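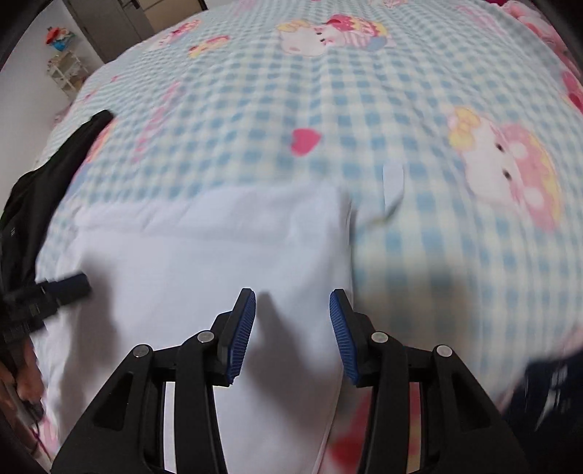
Fig. 6. Gripper open over white fabric on a checked, printed bedspread.

Print this page | E-mail this page

6. Teaching the fabric mask in Brukatton

Patterned bedding is a hard case for the segmenter, so take your time with this one - it pays you back later, when the planner starts picking its own grasp points.

1. Open your recording in Brukatton and scroll to a moment when both blue finger pads are in view.
2. Click once on the white fabric, well away from any shadow, and press Grow.
3. Look along the edges. If the mask has spilled onto the pale squares, lower Color Reach from 100 until it pulls back.
4. Add the narrow strap with a second click. It counts as the same item, so keep the same label.
5. Press Save Mask, then Send to Planner.

Note: Hearts and cartoon cats belong to the background layer, even when they touch the mask.

Caution: Don't run Auto-Merge while error 1277 is showing. It will overwrite your saved masks.

Shares: 995 | Comments: 6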